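Places & Visits | Open Days
Reading time: 4 min

The Skurnadbridge open day takes place once a year in September, and it covers the whole of the old waterworks site, from the pump hall down to the filter beds by the river. I had been meaning to go for a while. The gates open at 8 in the morning, and the parking field was already half full when I got there.

Entry is free, but the pump hall tour needs a ticket, which you pick up at a table just inside the gate. I got one for the second tour of the day and used the wait to look at the filter beds. There are seven of them, long shallow basins with brick edges. Two are still in use. The rest were drained when the new treatment plant at Flornden came on line, and grass has grown over the sand in most of them.

A sign by the first bed explains how slow sand filtration works. Water stands on top of the sand and sinks through it, and a thin living layer near the surface does most of the cleaning. Every few weeks that layer gets too thick and has to be scraped off by hand. There was a rack of the old scraping shovels, wide and flat, with the edges worn to a curve. You could pick one up. They are heavier than they look.

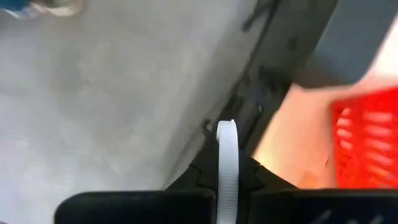 The pump hall is the part most people come for. The main engine was built by Tostau and ran until the site switched to electric pumps. It stands two floors high, and the tour takes you up an iron staircase to the level of the beam. The guide ran through the numbers quickly: how many strokes a minute, how much coal in a winter, how the night crew kept the boilers going. I couldn't hear all of it. The hall echoes, and there was a group of school kids below us — they were having a better time than we were.

What I did catch was the part about the valves. The original leather seals lasted a few months at a time, and the crew cut new ones in a small room off the boiler house. The room is still there, with the cutting bench and the patterns hanging on nails. Each pattern has the valve number punched into it. I would have liked more time in there, but the tour moves through it in a couple of minutes.

After the tour I went down to the lower building, where the water testing displays were. A table had jars of river water at different stages, from brown to clear, and next to it was a microscope with a sample from the top of the sand. The line for the microscope was long. It was worth it. You see small green threads and something with a tail that keeps going in circles.

The talk in the lecture room was on leaks. The speaker said that the worst losses in the town's network come from small joints under side streets, where water can run into the gravel for years without ever reaching the surface. Crews used to find them at night by pressing a wooden listening stick to the pipe cover and putting an ear to the other end. Some still do. The newer method is to leave sound loggers on the valves and compare the noise between them. The room has seats for far fewer people than wanted to get in, so I stood at the back.
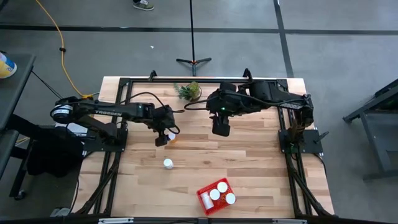 Rasmus Kütt: The listening stick part was my favorite too. I tried it on the demo pipe outside and heard the leak right away, but that pipe was in the open air with no traffic. I'd like to know how anyone does it on a main road, even at 2 in the morning. Also, if you go next year, do the pump hall first. By noon the tickets were gone.

I can confirm the point about tickets. When I walked back past the gate after lunch there was a handwritten "full" sign on the table.

Lunch was soup and bread from a tent near the Fujimoto footbridge. The line was slow but the soup was good. There are picnic tables on the far bank, and from there you get the best view of the chimney.

Getting there by bus is possible. The stop is at the top of the hill and the walk down is steep, with no sidewalk on the last stretch. Wear shoes with some grip for the pump hall stairs.

Get new visit reports by email. You can unsubscribe at any time.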